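Forums > Automation and Robotics > End Effectors > Long parallel fingers vs short fingers for picking boards out of deep bins

Long parallel fingers vs short fingers for picking boards out of deep bins

Posted by kbrandvold

We are setting up a small sorting cell for electronic parts and have two grippers on loan until the end of July. I need to recommend one and would like to hear from anyone who has run something similar.

Gripper A is a Skositz two-finger parallel unit with long flat black fingers. Gripper B is a Plevon, also two-finger parallel, with a shorter finger and a soft moulded pad. Both are driven from the same Nido controller over the same cable, so I can swap them in a few minutes. The wrist camera stays where it is for both.

The parts are populated circuit boards, small solenoids and loose wire harnesses. Boards are presented in deep yellow plastic bins, one per bin. The finger length on A clears the bin wall without the wrist housing getting near the rim. On B the housing comes close enough that I had to limit the approach angle.

My problem with A is the approach to a board lying flat. The view from the wrist camera just before I re-teach the pose looks like this:

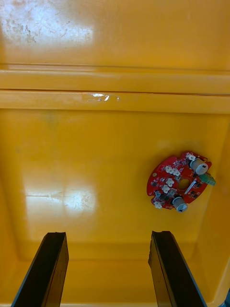

Wrist camera, Gripper A, board flat on the bin floor to the right of the fingers.

The vision routine returns a centre for the board, but the position jumps between captures. I logged 372 captures with nothing moving and the centre fell into two clusters. In 30 of the captures it returned nothing at all. I have tried longer and shorter exposures. The longer ones are worse.

Two things I would like to know. Is the jumping a camera problem or a bin problem? And would you keep the long fingers, or go to the short ones and live with the restricted approach?

Posted by Brahim Filali

Bin problem first, camera problem second.

Look at the yellow plastic in your picture. There is a large pale reflection on the floor to the left and another on the far wall, and the floor one has scratches running through it. If your routine segments on brightness, that patch is a candidate region every time, and whether it wins depends on very small changes in the light. That would give you two clusters. Longer exposure makes the patch bigger, so your result there is what I would expect.

In order of cost:

1. Segment on hue instead of brightness. Red on yellow is a smaller separation than you would like, but it should hold if you lock the white balance. Check that it really is locked. On the controller I used, the setting went back to auto after a power cycle.

2. Move the light off axis, or put a diffuser over it.

3. Line the bin with matte paper. It is ugly and has to be replaced, but it works.

4. Cross polarisers on the lamp and the lens. You will lose a good deal of light, so leave this for last.

Also check what your routine calls the centre. Your board has a round hole in the middle with the floor colour showing through it. A blob centroid will be fine, but if you are matching on a filled disc the score will drop, and that could account for some of the captures that returned nothing. Fit the outer outline and allow for the notches.

On the fingers, I would keep the long ones for the bins. We ran 2,959 picks with a similar length before changing the tips, and the change was for wear. What I would not do is grip that board across the full width at floor level. Those two capacitors stand well up from the board, one near the upper right edge and one near the bottom, and the green terminal block sticks out past the edge on the right. Pick a jaw angle that misses all three. With the notched outline you have a few angles to choose from. Teach two and let the planner take whichever one keeps the fingers off the wall.

Posted by tumbler_dv

just use suction

Posted by kbrandvold

Suction was ruled out early. The boards have parts all over the top face and a hole in the middle, so there is nowhere to seal a cup of useful size.

Thank you for the note on white balance. It was on auto. With it locked and the segmentation changed to hue, the two clusters have gone. I have not touched the lamp yet.

Posted by M. Þórarinsdóttir

I agree with most of what Brahim wrote, but I think the comparison is being decided on the easy part. A rigid board in a bin is something either gripper can be made to do. The harness is where they will differ, and the original post only mentions it in passing.

Put both grippers over the harness before you write your recommendation. Use the same pose and the same lamp, and save the view for each so you can compare them side by side later. One from the long fingers is enough to show what I mean:
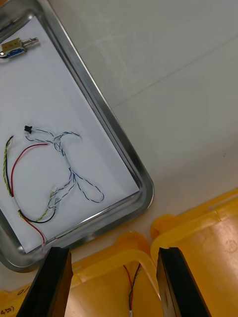 Finger stiffness matters more than finger length once the part is flexible. A long flat finger acts as a lever, and a small error in force at the knuckle becomes a larger deflection at the tip. With a board you will not notice. With wire you will, as the jaws can close fully on a thin strand and still let it slide. Choose the grasp point by what is stiff. In the tray there, the blue and white twisted pair makes a big loose loop out towards the inner edge of the paper, and I would stay away from it, as lifting by the loop leaves everything else to trail. The small black connector at the top of the harness is a better target, or the short white sleeve on the left that gathers the red, the black, and the yellow and green wires. Either gives the jaws something with a definite size.

The white paper under the parts is helping you as well. Leave it in. The bare steel rim is full of highlights and you would be back to the same trouble as with the bin, only in grey. The white sleeving and the white connector will be hard to separate from the paper, though. If you plan to use the sleeve as the grasp point, try a mid-grey or pale green sheet.

For the test itself I would do it this way:

Set closing force to the lowest value that holds the solenoid by its body. Do not change it between grippers unless the part drops. Run the harness 230 times on each, with the layout disturbed by hand between runs. Record a drop, a slip and a tangle as separate outcomes. People tend to log all three as "fail" and then cannot tell which gripper did what. Note the finger temperature at the start and end if your soft pads are silicone, as the grip on thin insulation may drift over a long session.

My guess is that the Plevon pads win on wire and the Skositz wins on reach. If that is how it falls out, ask whether soft tips can be fitted to the long fingers. Ours took a bonded pad without trouble, but it added enough thickness that the zero position had to be taught again. Forget that step and the controller will report a part in hand when the jaws are empty.

Posted by kbrandvold

That is useful. I had been grasping the harness wherever the depth map was highest, and that was usually the loop. I will log the three outcomes separately and try a grey sheet in the tray. The pads for the long fingers are on order. If they arrive before the loan ends I will run them as a third set under the same settings and add the counts to this thread.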